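Trallard releases Bukis, a room simulator for two-armed home robots

Trallard has put its household simulation package, Bukis, on general sale after a closed test that began in January. The software gives robotics teams a furnished room to rehearse chores in before they risk a real machine — or a real kitchen.

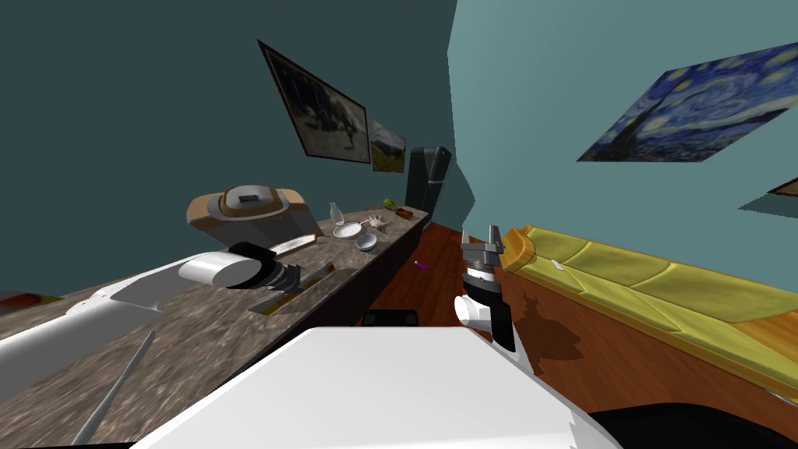

Issue 112, page 2

Jun 4, 2019

The standard license covers one workstation and costs $792 a year. It comes with a combined kitchen and living room, a white robot with two arms, and a set of household objects that can be moved to new spots between runs. Users can follow a job from behind the robot's body or switch to a close view at either gripper.
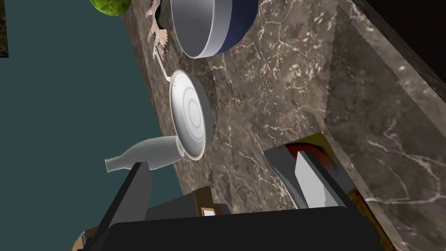
Close view at the counter, with bottle, frying pan and pot.

Our test copy took two evenings to set up, most of it spent on drivers. After that it ran without a crash. The stone counter and cookware are drawn in good detail, though the manual is thin on how to adjust grip force, and we had to write to support for the right settings. 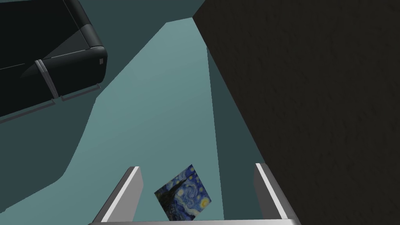 A small "Starry Night" tile between the open fingers.

Rival package Mallard, from Engström, is cheaper but has one-armed robots only. Teams working on jobs that need both hands will probably find the extra money well spent.

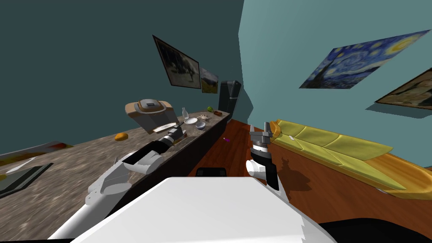 Trallard says a second room, a laundry area, is in the works and will be free to current license holders. A trial version can be requested through the company's sales office. It has the full room but does not save recorded runs — a limit that will bother anyone hoping to compare results from one session to the next.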